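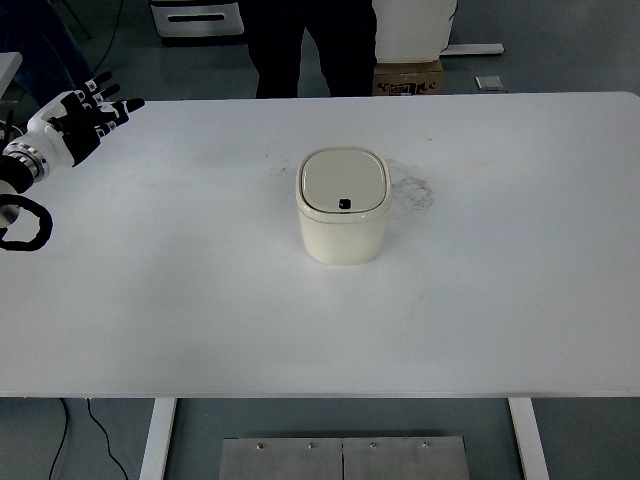

Subject: Re: [waste-audit] tare drift and liner weight in the small-container stream
List: waste-audit
Date: March 30, 2026

Replying to the Wastham message, quoted in pieces below. I run the quarterly sort for the Figueroa building and inherited the spreadsheet from the Clistdale site, so some of this applies to both.

> We are seeing negative net weights on a portion of the small-container
> records. The gross weight is lower than the tare we have on file. The
> scale was checked against the reference mass and is within tolerance.
> Has anyone else run into this after the switch to the Galtov platform
> scale?

Yes, and the scale was not the cause for us either. The Galtov unit reads in steps of 20 grams unless the operator changes the range setting at power-up. The old bench scale read in steps of 5. If your tares were taken on the old scale and your gross weights on the new one, a container holding a paper towel and a tea bag can come out negative on rounding alone. Check the range setting first. It does not persist through a power cycle, and the indicator for it is a small triangle at the left of the display that is easy to miss under overhead lights.

The second source is the tare itself. Our file had one tare per container model. That is adequate for the wheeled carts, where the contents are heavy compared with the variation between carts. For desk and tabletop containers it is poor. We pulled 63 small containers from two floors and weighed each one empty, wiped out, lid attached, no liner. The spread within a single model was larger than the median net content weight for a day. Different production runs seem to have different wall thicknesses, and a good share of ours had lost lids.

> Our sheet has a single column for tare. Should liner weight go in there
> or be subtracted separately?

Separately.
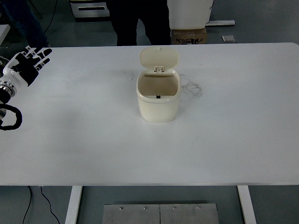
Liners change more often than containers do. When purchasing moved us to a thinner bag, every net weight in the following quarter was understated by the difference, and the error was largest exactly where the contents were lightest. If the liner sits in its own column with its own stock number, you can correct a quarter by editing one cell. If it is folded into the tare, you have to rebuild the tare table, and then the earlier quarters no longer reproduce.

The column order we use now, in case it helps:

site code
collection point
container ID (the label, never the model)
container tare, grams
tare date
lid present at tare, Y/N
lid present at weighing, Y/N
liner stock number
liner weight, grams
gross, grams
net, grams (calculated, locked)
comment

Twelve fields looks like a lot on a phone. The first eight are filled in before the sort starts and the crew only enters three, plus a comment if there is one.

> We have been weighing the small containers in place, where they stand,
> with a portable scale, to save carrying them down. Is that acceptable
> under the protocol?

The protocol does not forbid it. Section 4 says only that the scale must be level and on a rigid surface. In practice I would stop. Carpet is the obvious problem, but raised floor panels are worse, as they flex when someone walks by and the reading takes a long time to settle. We compared readings taken in place with readings taken at the sort station for the same containers, and the in-place numbers were both lower and more scattered. I can post the table if there is interest.

> Last question. Are people still using the 4,000 gram cutoff to split the
> small stream from the large stream? It seems arbitrary.

It is arbitrary. It came from the capacity of the bench scale at Clistdale, which had a 5 kilogram limit, and whoever wrote the procedure left some margin for the container. It was never based on where the distribution divides. When I plotted a full year, there was a clear gap well below the cutoff, and nearly everything between the gap and the cutoff was break room material that behaves like the large stream (wet, food heavy, one dominant item). I have left the cutoff alone so the historical series stays comparable, and added a flag for collection point type. I report both ways.
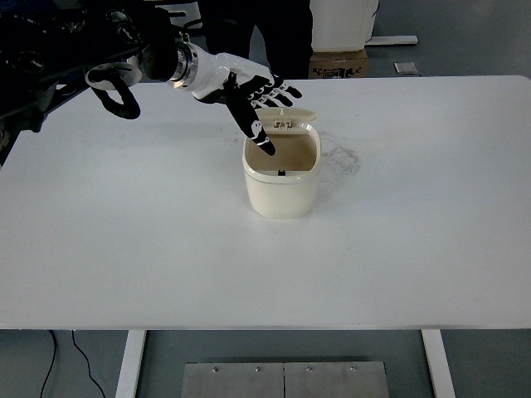 Classification by collection point type has its own trouble, and I would like the list's opinion before the June sort. Our form offers desk, corridor, break room, restroom and meeting room. The categories assume a container stands on the floor and belongs to whatever room it is in. They do not deal well with a small trash bin that stands on a tabletop, near the middle of a table, where everybody seated can reach it. Going by the room, that is a meeting room point. Going by contents it looks like a desk point in our data: wrappers, sticky notes, a few tissues, very low mass. Crews have coded these both ways, sometimes on the same floor in the same quarter, and the meeting room average moves noticeably depending on who held the clipboard. My proposal is a sixth category, "tabletop," defined by the surface the container stands on, with the room recorded in the comment field. Wastham may have a cleaner solution, as I understand your form already separates furniture from floor.

Three smaller items while I have the thread open.

Moisture. We do not correct for it and I do not plan to start. If your board wants dry weight, pull a subsample and say so in the report. Do not apply a published factor to a mixed stream.

Rounding. Store the gross as displayed. Round only in the summary. I found nine records in our own file where somebody had rounded the gross and the tare in opposite directions, and all of them had to be thrown out.

Negative nets. Please do not replace them with zero. A zero is a valid observation, meaning the container was collected empty, and we get many of those. A negative net is a measurement fault. Leave it blank, put NEG in the comment, and keep the gross and tare so it can be traced. Replacing negatives with zeros biases the mean upward against the symmetric error on the other side, and the effect is visible in the desk category.

The tare table and the form revision are in the list archive under the Figueroa folder, file version 9. The version before it has the liner column in the wrong position and should not be used.

Figueroa building operations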